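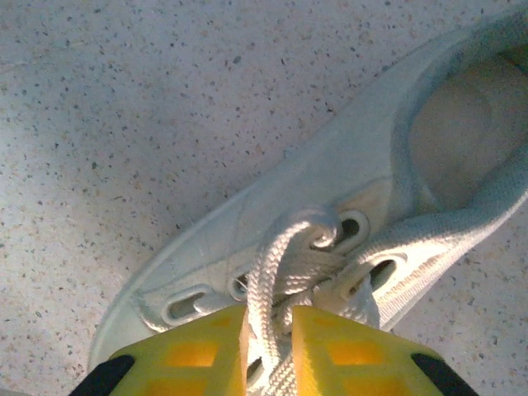 Telmo Villalobos remembered it as the only union where a cleaner could stop a meeting, and the Flokanton Workers' Association has kept this right in its rules.

By Araceli Cabello, updated November

The Flokanton Workers' Association is a labour union for warehouse and cleaning employees. It was formed by the merger of two smaller locals, Rinen and Worku, after a strike of 15 days. The merger was approved by 82 per cent of the voting members.

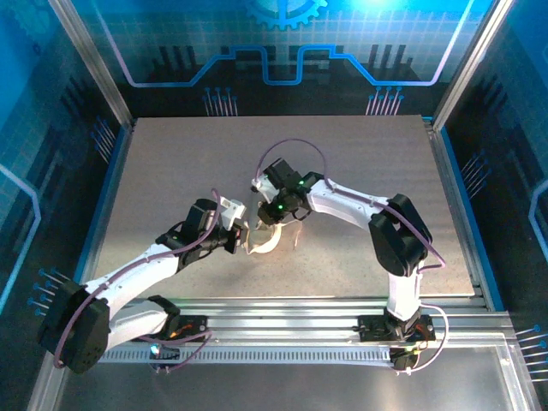

Two robotic arms mounted on a shared rail.

The union is governed by a council of 60 delegates, elected for a term of 3 years. Gunther Hellwig was the first president – he came from the Rinen side – and Unai Miranda followed him. Under Miranda the monthly dues were changed from a fixed sum to a share of wages. 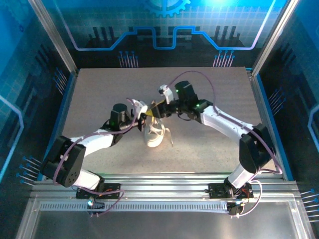

The council meets every second Tuesday in the evening. Any member may speak there, but only delegates can vote.

Related articles
Worku local
Rinen strike
Sreekumar Varma
Matik labour agreement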